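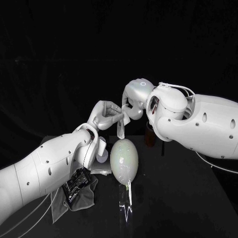
Photo: Garba Ogundipe / Sillberg Learning Center

How to Fold Household Linens for Storage

Issued by the Sillberg Learning Center, Home Skills Office
Thursday, October 11, 2007

This guide is intended for households preparing table and bed linens for storage over the winter. It replaces the sheet handed out in May. Readers who attend the Jercombe branch may ask for a printed copy at the front desk.

Before you begin

Clear a table large enough to hold the item when it is folded once. Linens must be fully dry. A cloth that feels cool against the cheek usually still holds moisture and should go back on the line. Do not starch anything that will be stored — starch yellows and attracts insects.

Step 1. Square the cloth

Hold the cloth by two neighboring corners and let it hang. Give it one firm shake. If the side hems do not hang level, pull gently along the diagonal until they do. Napkins may be squared flat on the table instead.

Step 2. Make the first fold

Bring the two corners together with the right side of the fabric facing out. Smooth from the fold toward the open edge with the flat of the hand. For tablecloths 115 inches or longer, a second person should take the far end.

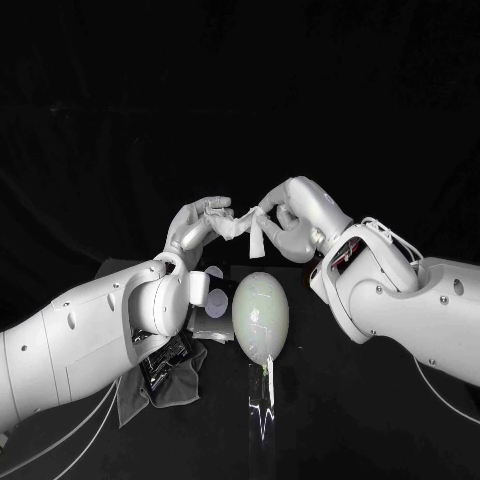

Step 3. Fold in thirds

Fold the length in thirds and avoid a crease down the exact middle, where wear shows first. Bed sheets should finish no wider than 16 inches to fit a standard closet shelf. Fitted sheets are treated separately; tuck the corners into one another before starting.

Step 4. Wrap and label

Wrap each set in plain cotton or acid-free tissue. Plastic bags are not advised. Write the size and the month on a paper tag and pin it to the wrapping, never to the linen itself.

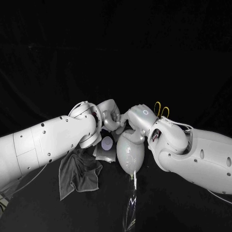 Two hands brought together over the table.

Step 5. Store and refold

Place heavy items at the bottom. Refold everything twice a year along new lines. Questions may be sent to Nkechi Usman, Home Skills Office, Room 58.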